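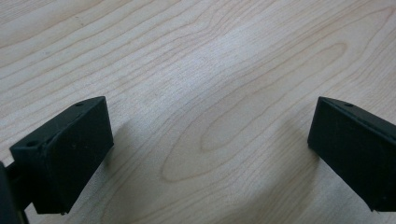

Feeding log and nap log out of sync after update, plus missing entries
Status: Resolved
Product: Juvus baby tracker, phone app and web
Plan: Family

Original message

Hi there! I'm a mom of a seven-week-old and I've been using Juvus since the third trimester (the contraction timer was great, by the way, I used it right up until the car ride to Lirnham General). I'm writing this one-handed at 3 a.m. so please forgive the typos.

Since the last update, my feeds don't match between my phone and my husband's. I log a nursing session, it shows up on mine right away, and on his it either shows up hours later or lands on the wrong side of midnight. So last night he looked at the app, thought she hadn't eaten since dinner, and gave her a bottle twenty minutes after I'd nursed her. She was fine, a little spitty. But you can see why I'd like this sorted out!

The other thing is the total. Before the update my history page said 2,007 entries, and now it says 3,271. I know it feels like I've changed a thousand diapers this week, but I haven't.

What I've tried so far:
Logged out and back in on both phones.
Turned background refresh off and on again.
Deleted the app from his phone and reinstalled it. That fixed it for one afternoon and then it went right back.

I haven't deleted it from mine. I'm scared of losing the early stuff. Her weight checks from the first two weeks are in there, and my notes from the lactation visits, and I never wrote any of it down anywhere else.

Reply from support

Congratulations on your little one, and thank you for all the detail. Please don't delete the app from your own phone yet. Could you tell us whether both phones are set to the same time zone, and whether you ever imported entries from another tracker? The import screen is under Settings, then Family, then History.

My reply

Okay, so I checked. My phone is on automatic time. His is set by hand to the zone where his job is, one hour off from ours, and he says it's been like that forever. Would that do it? It worked fine before the update.

And yes, I did import something! I used an app called Gundus in the hospital because that's what the nurse in recovery had on her handout – and then I brought it all over when we got home. I only did it once that I remember, but the import screen says it ran again the night of the update. I promise I was not up pressing import buttons. Well, I was up.

Reply from support

That helps a lot. There are two separate problems. The update started using each phone's own clock for shared entries, so an hour's difference can push a late feed into the next day. The update also reran old imports for some families, and that made duplicates. Please try the following in order.

1. On your phone, go to Settings, Backup, and save a copy. Email it to yourself.
2. Set your husband's phone to automatic time.
3. Install version 17 on both phones.
4. On your phone only, open History and choose Remove Repeated Imports.
5. Wait for the green check mark before opening the app on the second phone.

My reply

Did all of it during the morning nap. The backup took forever on our wifi, and I had to start over once when she woke up and I dropped the phone behind the glider. But it saved, and I opened the file on the laptop to make sure the weight checks were in it. They are!

After step 4 the history went back down to 2,007 plus everything I've added since, which looks right to me. I scrolled all the way to the first day and there's only one of each feed now.

One hiccup: the nap chart was blank on his phone after step 5. I pulled down to refresh and nothing happened. Then I switched the chart from week to day and back to week, and it filled in. Adding that in case somebody else runs into it.

Update, next morning

Checked again after a full night. Four feeds, all on both phones, all on the right day, including the one at 11:50 p.m. that would've jumped before. My husband did the early bottle and I saw it pop up before I'd even gotten out of bed, so I rolled over and slept another hour.

You can close this one. If there's a place to vote for a bigger "last fed" number on the home screen, please put me down for it – my eyes are not at their best at that time of night.

Ticket closed by customer.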